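Serve Direction and Points Won in Local Tennis: a Project at the Stastdale Open

Student project report, second year, Sports Studies

1. Introduction

Every player hears from the coach that the serve is the most important shot. I play tennis since I was nine years old and I heard it many times, but I never saw numbers from matches of our own level. The professional tournaments publish a lot of statistics. For a small tournament such as the Stastdale Open there is only the final score on a sheet of paper near the clubhouse door.

My question was simple: when a club player serves wide, to the body or down the middle, in which case does he or she win the point more often? I was also interested if the answer changes on the second serve.

2. The tournament and the court

The Stastdale Open is played in December in an indoor hall with four hard courts. The main sponsor is Patulard, a sports shop in the town, so the trophy has the name Patulard Cup. The hall was before a warehouse, and the players call court one "Cement" as the surface there is older and the ball comes faster and lower. All the matches in my project were played on Cement, so the surface is the same for all the data.

I followed six matches, four of men and two of women. The seats are 300 and on the first days most of them were free, so I could sit behind the baseline, where the direction of the serve is easiest to judge.

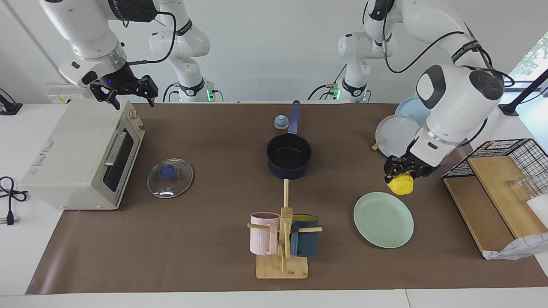
3. Method

For every point I wrote down five things: who served, first or second serve, direction, whether the return came back in the court, and who won the point. I used paper sheets during the match and copied them in the evening to Sung, a free program for notation which our department recommends. Sung makes the tables automatically, but it does not have a category for the body serve, so I had to add it by hand.

Double faults were counted separately and are not in the tables of direction. A let was not counted. If I was not sure about the direction, I marked the point with a question mark and left it out later.

Before the tournament I practised with the recording of one old match. I notated the same set two times, with one week between, and compared. The biggest disagreement was between body and middle, especially on the left side of the court. After this I made a stricter rule: the serve is "body" only if the receiver must move the feet away from the ball to hit it.

4. Results

In total I notated 957 points. In 449 of them the serve went wide, and this was the most common direction for all players except one left-handed man, who preferred the middle on both sides.

On the first serve the servers won more points with the wide serve than with the middle serve, but the difference was smaller than I expected. The body serve was rare. When it was used, many returns were short, and the server could attack with the next ball.

On the second serve the picture is different. Roughly 200 points started with a second serve to the backhand of the receiver, and here the receiver won a little more than half. Two of the players almost never changed this direction, also when they were losing the game. The women's matches had longer rallies, so the direction of the serve had less influence on the result of the point.

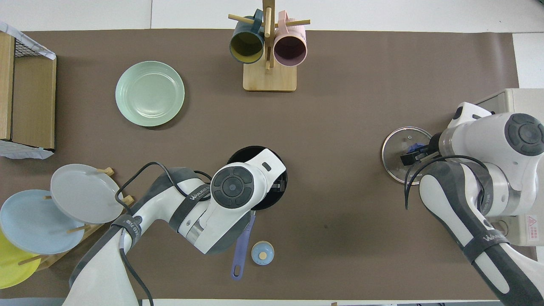 Two mugs on a mug tree, with a green plate to the left.

5. Discussion

The results support the advice to serve wide, but only for the first serve. For the second serve I think that club players should try the body serve more often. It does not need so much precision and on a fast court like Cement the receiver has little time to move.

There are some weak points in my work. Six matches is a small sample and the players were not of equal level. One semi-final ended 6-1, 6-0, and in such a match the server wins with every direction. I also did not measure the speed of the serve.

6. Further work

I would like to repeat the notation on court three, where the surface is newer and slower, with the same sheets. A second observer would also help with the body serves, as there my own judgement was least stable.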